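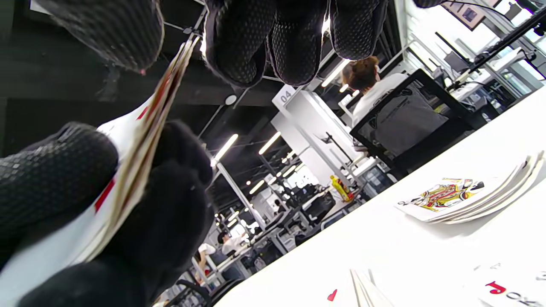

Too dear for something that shuffles cards, one reader wrote after my last piece on the Nukon kit, and a rice cooker would be more use. Fair enough! But I'd say the cards are the whole point, and I've grown so fond of the thing that I'm going to spend a page arguing it.

Anyone who has taught a child to play rummy knows how hard a hand of cards is. They slide, they stick together, they bend just when you'd like them flat, and the one you want is always behind the one you've got hold of. Grown-ups do all this while talking about the football. Robots can't, or not well, and the way most of them learn is from people doing the job first and recording it. Nukon's kit lets you make those recordings at an ordinary table. You get a hand-held gripper, a camera to go on it and a pair of gloves, and the price is £400, with the Tekleab service (which tidies up your recordings and tells you which ones are no good) on top at £200 a year.

I know, £200 a year. I'll come to that.

What I love is how little fuss there is. I had it out of the box and working before my tea had gone cold, and I am not a patient reader of instructions. The gripper sits nicely in the hand, a bit like a litter picker with ambitions, and after an evening you stop thinking about your wrist and start thinking about the card. That's when it gets interesting. You notice that you bow a card very slightly before you let it go. You notice that you push with your thumb long before you pull. I've played cards since I was small and had never once seen myself do it.

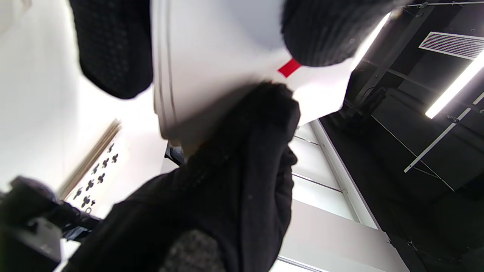

Issue 136

Now the grumbles. The gloves run large, and whoever chose one size for all of humanity should be made to deal bridge in them. Picking up a single card from a flat table is maddening for the first few goes (slide it to the edge, that's my tip). The battery light is the same green whether it's full or nearly flat. And I do think Tekleab should be free for the first year. A kit that asks people to learn by getting things wrong ought to tell them what they got wrong without sending a bill, and a beginner is the very person who needs it most.

I'd still buy it. I'd buy it for a school or a club before I'd buy it for myself, mind you, and the group at Waltside that shares one kit between its members has the right idea. They book it by the evening. You turn up and do your cards, then somebody else has a go at boxes or tea towels,
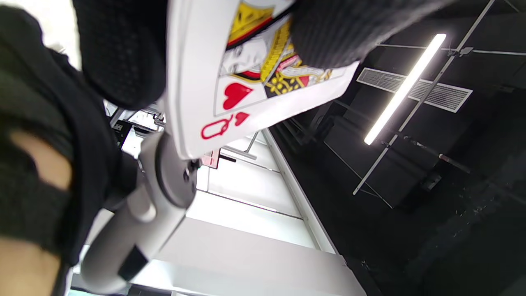 and by the end you've all got strong opinions about corners. Stimwood's rival set is cheaper and I wanted to like it, but its grip is either open or shut with nothing in between, and cards live in between. So do eggs, socks and post. If we want machines that can one day hand my aunt her pills without crushing the packet, I'd like ordinary people with ordinary hands to have had a part in teaching them, and a kit you can use at the kitchen table is a cheerful way to start.

Comments (3)

Guest: Agree about the gloves. I wear thin cotton ones underneath and it helps a lot.

oldtrumps: Still think £400 is steep. Does it cope with plastic-coated cards? Mine go everywhere.

Guest: It does, but go slowly. The Tekleab reports are better than you make out, by the way. Mine spotted that I was always blocking the camera with my other hand.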